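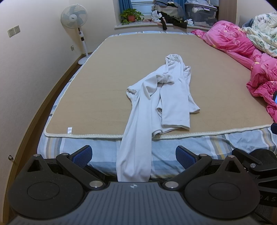 Grunano Head light – visitor survey, group 2
Ekow Nyarko, Iwona Grabowska, Mwajuma Obura

Our project looked at why people climb the Grunano Head lighthouse and what puts them off. We asked 300 visitors over the September open weekends, 41 said they'd turned back before the lamp room. Main reason was the stairs, then the wind on the gallery. Cold too, even on sunny days, so our leaflet for visitors says bring something with long sleeves – a plain white top like the one on the bed is enough under a coat. Leaflet still needs printing.

Method. Short form at the gate, four questions, no names taken. Mwajuma did mornings, Iwona and me afternoons. Hubert Wilczyńska lent us the old gate book, which gave 1,392 entries for last season, but it doesnt split adults and children so we couldn't compare properly.

Results. Most came for the view. Fewer for the history than we expected. Several wanted a bench halfway up – there is a landing with room for one.

Problems. Form too long for families. Lost one Sunday to fog, gate shut. Should of asked how far people had travelled.

Next. Redo the form, ask Hamisi Gachanja at the Lauritsen ferry office if we can leave some on the boat. Graphs are in the appendix, handed in seperately.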